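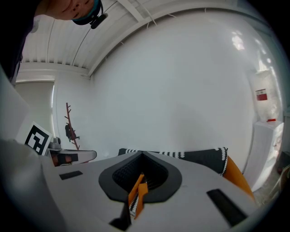
Corrugated ceiling

By Genalyn Maglaya
Jan 15, 2023
Print | E-mail

A corrugated ceiling (also ribbed ceiling, ribbed panel ceiling, in the trade often just "rib") is an overhead surface made of sheets with parallel ridges and grooves. Found in workshops, storage buildings, sheds, market halls, small factories. Less often in houses, though porches and garages get them. Usually painted or coated white. May be the underside of the roof itself, or a separate liner hung below it.

Terms

Rib: the raised part. Pan or valley: the flat or low part between ribs. Pitch: distance from one rib to the next. Lap: where two sheets overlap, normally by one rib. "Corrugated" strictly means a rounded wave and "ribbed" a square or angled one, but the words get mixed all the time, in catalogs too. This article uses both.

Materials

Coated steel is the common one. Aluminum near salt water, lighter, dents easily. Plastic sheets, clear or white, let in light but yellow with age. Fiber cement in older buildings; some of the old sheets contain asbestos and should not be drilled, sanded or broken until they have been tested.

Support

Sheets run across beams or battens and are fixed with screws. A sheet is stiff along the ribs and floppy across them, so the supports go at right angles to the ribs. On a separate liner the beams may be hidden above. On an exposed roof they show, and a crossbeam is often painted the same white as everything else.

Where the ceiling meets a wall the open ends of the ribs leave a row of gaps. Closed with foam strips cut to the profile, or a metal angle, or a beam run along the top of the wall. Left open, the gaps let in dust, wasps and birds. Foam strips dry out and fall, and have to be checked every few years.

Light and color

White ribs and white walls are the usual pairing in work buildings. A large plain wall bounces light back into the middle of the room and fewer lamps are needed. The ribs break up glare a little, each one casting a thin shadow. Lamps set in line with the ribs give a smoother look; lamps set accross them make stripes.

Cables are normally run along a beam. A thin cable dropped straight from the ceiling is common in rooms that changed use after they were built. Electrical rules on this vary by place. 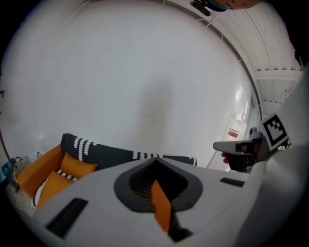 Sound and heat

Hard sheets reflect sound. A bare room with flat walls and a ribbed ceiling tends to ring, and talking gets tiring in it. Rain is loud where there is no insulation. Usual fixes are a blanket layer above the liner, panels on the walls, or curtains.

Uninsulated steel gets hot in sun and cold at night. Warm damp air meeting a cold sheet leaves drops on the underside, which then run along the valleys and drip at the laps. A felt backing holds some of the water until it can dry.

Cleaning and paint

Dust sits on ledges and beams more than on the sheets. Soft brush on a pole, then mild soap and water, working along the ribs. Glossy coatings need a light scuff before repainting or the new paint peels. Ribbed sheet has more surface than it looks; painters allow extra for it, roughly 26 percent on deeper profiles.

Local use

In Doltska the type is tied to the Mercado, the covered market, whose liner was replaced in January by a crew under Rommel Evangelista. 1091 sheets, white, 6 profiles tried before one was picked. The former supplier, Fulliswood, sold mostly timber boards and dropped ribbed sheet early on. Nearby Stosovo kept its boarded ceilings longer. Kristine Pascual's survey of work buildings in the two towns lists 1679 rooms, but does not seperate liners from exposed roofs.

See also

Batten; Drop ceiling; Roof deck; Wall liner

Corrections: write to the editors, attn. Kobe Hermans | Copyright 2023 | Back to top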